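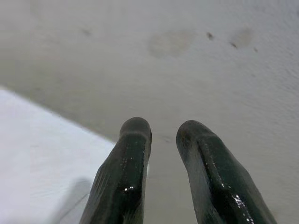

Our group went to see the two-arm cell at the Isden site in October. We had asked for the maintenance side of it, since we look after a similar pair of arms at Bemdale and wanted to compare routines. The visit took most of a morning and we stayed with the one cell the whole time.

**How it is laid out**

Isden runs the cell in an ordinary furnished room. The arms reach in from one side of a plastic table, and the task objects go on top. There is no fixture and no printed grid. They want the arms to cope with a normal table, so the marks on the top stay where they are. The table is wiped down before the first run of the day and again after lunch.

The position of the table matters more than its condition. It stands at an angle to the arms, with a corner toward them. If someone bumps it, the operator puts it back by eye against a saved view from the head camera, then runs both hands slowly to a hover point over the near side and checks the gap between them. We watched this twice. It took 6 minutes the first time and less the second.
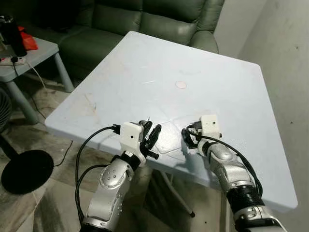
*Both hands over the near side of the table, nothing held.*

**Cables**

Most of our questions were about cables. On our own arms they are the first thing to fail, and Isden said the same. Each hand has a white housing next to it, and the cables leave in a wide curve and run back down the arm. The curve is left long on purpose. When they first set the cell up they tied everything close to the arm, and the connectors worked loose as the wrist turned.

The check now goes like this:

- Turn each wrist to both ends of its travel, at low speed, and watch the loop.
- Look for a flat or shiny patch on the cable jacket.
- Press each connector home by hand with the arm powered off.
- Write the result in the log, even if nothing was found.

They do this every 500 cycles. The cables came from Bridberg and are replaced as a set. A spare set hangs in the cupboard with the length already marked in tape – we will copy that.

**Hands and joints**

The finger links get a dry brush and a look for play. If one finger has more movement than the others, the hand comes off and goes to the bench. A swap takes 2 people, one to hold the hand and one to undo the screws. Joint covers stay closed unless a joint is noisy or runs warm. We were told the cover screws strip easily and that one of the covers had to be drilled out last winter.

The settings for the hands are kept in a program called Ghasemi, written in-house. It stores the closing force for each object and the date it was last changed. It is plain to look at, but you can find a value in a few seconds, and our spreadsheet is slower than that.

**Test objects**

After any work on a hand the operator runs a short set of picks before the cell goes back to normal use. The objects are common things of the sort people leave on a table. Flat and thin ones are the hardest.

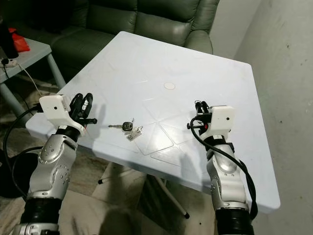
The set is scored as a whole, and a hand needs 86 percent to pass. Below that the operator goes back to the zero position of the fingers first, then the closing force, and only then looks at the camera. At Bemdale we have usually started with the camera. Their log showed the zero position at fault more often, so we will try their order for a month and see.

**To follow up**

Ask Isden for a copy of the log sheet. Get a price from Bridberg for two cable sets. Mark the table position in our own room – the floor tape we have now is worn away on one side. They would like to see our cell in return, and mornings suit them best.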